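Maiara Rocha
Apr 26, 2020

1/ Spent the morning on the wardrobe. Notes on plastic-coated wire hangers, as I appear to own nothing else.

2/ The coating is a thin sleeve over steel wire. It does two jobs: keeps rust off the cloth and adds a bit of friction. The friction is modest. Silk and anything with a wide neck still slides off.

3/ Weak point is the neck, where the wire is wound round itself below the hook. The coating gets bent tightly there and splits first. Run a thumbnail over the twist. If it catches, look closer.

4/ A split on its own is cosmetic. Rust in the split means the hanger goes, or gets relegated to coats. Rust marks do not come out of white cotton – I have tried.

5/ Load: shirts, fine. Wet jeans, no. The shoulders droop and never quite go back to true.
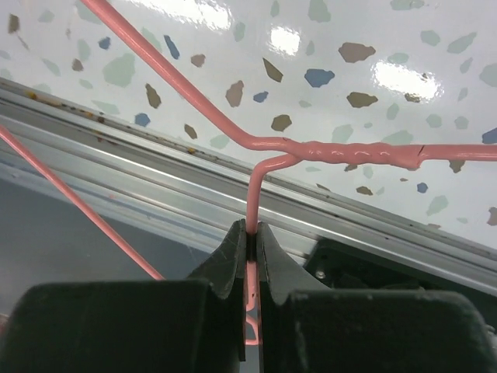

6/ Sorting method, for Romain Marchal, who asked. Hooks all facing the same way, hung from one end of the rail. Check neck, then shoulders, then the bottom bar. Bent bars can be straightened by hand over a table edge, slowly, with a cloth under the wire.

7/ Do not store spares in a heap. The hooks lock together and you scrape the coating pulling them apart. I hang mine in bundles of 4 with a loop of string through the middle.

8/ Colour makes no difference to any of the above. Pink is easier to find at the back of a dark cupboard.

9/ Drawers next. Those may take longer.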